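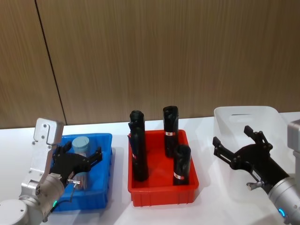 **Figura 1.** Bancada branca com os recipientes de triagem; no azul, um cilindro azul-acinzentado claro, de pé.

### 3.2 Recipientes e critérios de arrumação

A literatura sobre arrumação doméstica dedica muita atenção às gavetas e quase nenhuma aos recipientes sem tampa, talvez por estes não terem segredos. No estudo Nosska partimos da hipótese modesta de que a cor de uma caixa influencia o que as pessoas lá põem, mesmo quando ninguém lhes explicou o código. Das 736 respostas ao questionário de junho, uma parte considerável defendia com firmeza um sistema de cores que o próprio respondente admitia não cumprir.

A triagem faz-se sobre um tampo branco, com caixas de plástico abertas. O protocolo Relta não atribui significado às cores, omissão que os participantes se apressaram a corrigir. O vermelho foi lido como «urgente», «perigoso» ou, num caso, «especiarias».
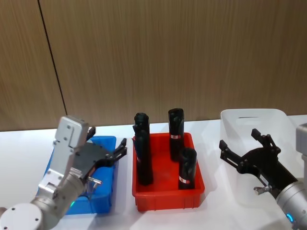 Os cilindros pretos levantam outra dificuldade. Vistos de longe, são todos o mesmo objeto; a identidade de cada um depende do rótulo, e um rótulo virado para trás vale tanto como nenhum. Quando dois ficam alinhados, leem-se quase como uma só coluna, e a contagem ressente-se. Adotámos por isso a regra de registar quatro posições por tabuleiro antes de qualquer leitura de rótulos, com um limite de 25 segundos por registo. A altura serve de critério auxiliar, embora os participantes discordem com notável energia sobre o que é «alto». Os desacordos foram codificados segundo a grelha Weko e retomam-se na secção 4.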